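4.3 Gripper fingers and wrist camera: inspection and replacement

Applies to the towel folding cell at Brellham, arms A and B. Procedure owner: Arnout Wuyts. Revised Thursday, December 12, 2024.

Carry out this procedure every 3000 grasp cycles, after any collision stop, or when the fold log shows repeated missed edges. Both arms are inspected in the same session. Recalibration (section 4.4) is required if the camera bracket has been loosened.

Tools and parts: hex key set, lint-free cloths, Baert finger set, replacement pads, one folded test towel, calibration board.

CAUTION: Keep hands clear of both arms until the joints are locked. The emergency stop does not release an object held between the fingers.

Preparing the arm

1. Finish or cancel the current job in the Itura console. Wait until the status line shows Idle.

2. Place the test towel on the work table, folded into a square, with the woven border toward the near edge.

3. Select Service, then Inspect Hand. The selected arm moves over the table and stops above the towel with its fingers open.

4. Check that there is a visible gap between the fingertips and the towel. If a tip touches the cloth, stop here and go to section 5.2, Table Height.

5. Press the emergency stop and lock the joints from the console. Confirm that the joint indicator has changed before reaching into the work area.
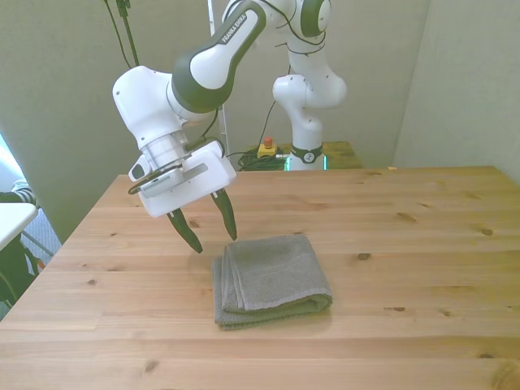 Note: Service poses are stored separately for each arm. Do not copy the pose file from one arm to the other, as the bases are not mounted at the same angle to the table.

Checking the fingers

6. Wipe each finger from the mount toward the tip. Lint collects behind the pad and is easily missed from the front.

7. Inspect the pads on the inner faces. Replace both pads if either one is glazed, torn or lifting at a corner.

8. Run a cloth over each tip. If it snags, replace the finger. Do not file the tip - a shortened finger changes the grasp height.

9. To replace a finger, remove its two mounting screws, pull the finger straight off and fit the new one. Tighten the screws evenly by hand, then to the torque given on the finger set leaflet. Fingers are replaced in pairs.

Checking the camera and cable

10. Press lightly on the camera body. There should be no play in the bracket. If there is, tighten the bracket and mark the hand for recalibration.

11. Clean the lens opening with a dry cloth. Do not use solvent.

12. Follow the cable from the wrist to the top of the hand. It must form a free loop, with no kinks and no contact with the fingers.

CAUTION: Do not shorten the loop with a cable tie. The cable needs slack when the wrist turns, and a tied cable will fail at the connector.

Returning to service

13. Remove all tools from the table. Release the emergency stop and unlock the joints.

14. Run Open/Close Test from the Service menu. The fingers should meet along the full length of the pads. If they meet only at the tips, repeat step 9.

15. Run one test fold at reduced speed. This takes roughly 2 minutes.

16. Repeat steps 3 to 15 for the other arm, then enter the results in the Dustance maintenance log. Record finger changes and pad changes on separate lines.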